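How Cloth Dries, and Why It Takes So Long

A cotton towel leaves a home washing machine holding a good part of its own weight in water. Some of that water sits between the yarns and comes out easily. The rest is inside the fibers, bound to the cellulose, and leaves slowly. The two behave so differently that textile engineers treat drying as two separate jobs.

Meenakshi Tyagi has worked on the second job for 16 years, first at a linen mill in Lodcombe and now at Zasetti, a small firm that tests household fabrics for manufacturers. Her laboratory hangs cloth in a closed cabinet, holds the air at a fixed temperature and humidity, and weighs each piece at set intervals until the weight stops changing.

The curves that come out of the cabinet have the same general shape. Weight falls in a straight line at first, while the surface of the cloth is wet and water evaporates at a rate set by the air. Then the line bends. Water now has to travel from the inside of the yarn to the surface, and the rate depends on the fabric more than on the room.

"People ask for the drying time as one number," Tyagi says. "I give them the point where the line bends and the slope on each side of it. The single number depends on when you decide to stop."

The constant-rate stage

During the straight part of the curve, three conditions matter: air temperature, relative humidity, and air speed across the cloth. Air speed is the one most households can change. Still air next to a wet sheet becomes saturated within a short distance of the surface, and evaporation slows. A small fan breaks up that layer.

Spacing has a similar effect. Two towels hung so that they touch share one damp air gap, and the inner faces dry late. Folding a towel over a rail creates the same problem along the fold, where four surfaces become two. Zasetti's standard rack leaves a clear hand's width between pieces.

Fiber content makes little difference at this stage. A wet polyester sheet and a wet cotton sheet lose water at nearly the same rate while both surfaces are fully wet. The polyester finishes sooner mainly by starting with less water.

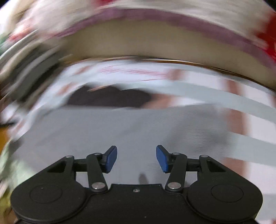
The falling-rate stage

Once dry patches form, construction takes over. Tightly twisted yarns release water more slowly than open ones. Terry loops expose a large area but also trap air near the base weave, so the loops can feel dry while the ground cloth is still damp. Hems and seams, with several layers stitched together, finish last.

The laboratory's longest series compared 112 samples of plain-weave cotton from the Kuruc mill at Clarnunlow. All were cut from cloth of the same weight, and yarn twist was varied. The high-twist samples reached the bend in the curve at almost the same time as the others, then took noticeably longer to level off.

Fabric softener complicates the results. The coating it leaves reduces the amount of water a towel picks up, which shortens drying, but it also reduces absorbency in use. Tyagi washes every sample twice without softener before a test.

Where to stop

Cotton is never fully dry in ordinary air. It settles at a moisture content that follows the humidity of the room, so cloth taken from a hot dryer will gain weight on the shelf. Running the dryer past that point uses energy to remove water that the fabric will take back, and it adds wear.

Moisture sensors in dryers measure electrical conductance across the load and are least accurate near the end of the cycle, when there is little water left to conduct. Mixed loads make the reading worse, as light items stop touching the sensor bars while heavy ones are still damp. Sorting by thickness before drying gives a more even result than sorting by color.

For line drying, Tyagi checks the thickest seam by hand and leaves the piece up if the seam feels cooler than the cloth beside it.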